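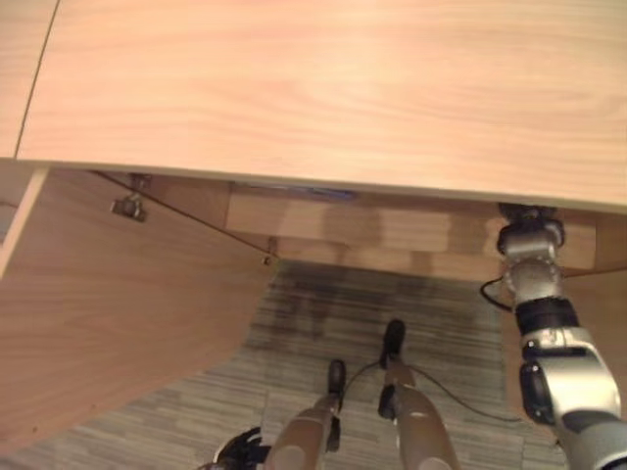 Writers for the stage are too often asked to finish a play before anyone has heard it aloud, Sobia Naqvi told members at the opening of the new reading season, and she asked that the society give more of its evenings to unfinished work.

The society has taken up that request. From February, one reading each month will be kept for a script still in draft. Authors may submit a first act or a group of linked scenes, and actors will read from the page without staging. A discussion of the text will follow, chaired by Wondimu Tilahun.

The first draft to be heard is Manimis, a two-hander by Zbigniew Tokarz about a translator and the widow of the poet whose work he is putting into English. An earlier version received a private reading last year – the second act has since been rewritten in full.

Scripts should be sent to the literary office with a summary of no more than 500 words. Work already under contract to a producing theatre cannot be considered. Each author selected will receive a fee of £382, and written notes will be supplied on request.

Members may reserve seats in the usual way. Returned tickets will be offered at the door.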